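Odds and ends from the craft table

I've been meaning to put a few desk things up here since June, and people at Lirness keep asking what we do with all the gridded paper, so I've finally sat down with a pot of tea and made a start. It's mostly small stuff: cups, blocks, bits of paper, the sort of thing you'd find on any table that gets used every day (ours gets used a LOT). I do love a white tabletop, even if it shows every crumb, and I bought the big sheets of grid paper from a shop in Solturport because I can't keep anything straight without lines to help me.

The red cup, with the little blue block down inside it. Red on white paper always cheers me up on a grey day, and that green carpet sets it off a treat!

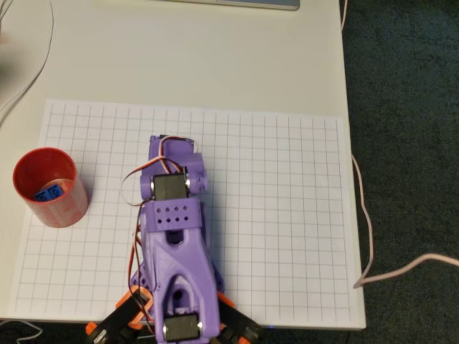

Hyun-seo Pyo wrote in to ask whether a heavier cup would be better for sorting small blocks, as the light ones at Enatow go over whenever anyone leans on the table, and then it's hands and knees on the carpet. I'd say yes, go heavier if you've got one, or drop a few coins in the bottom first. A wide rim matters more to me than weight, though, because I'm forever fishing things out with two fingers.

For the paper, I tape down the corners and swap the sheet when the pencil marks start to annoy me. The last pad cost me 900 pence, which made me wince a bit, but it's lasted three months so far and there's plenty left. More cups next time, if I can get the Rutherford ones out of the back of the cupboard.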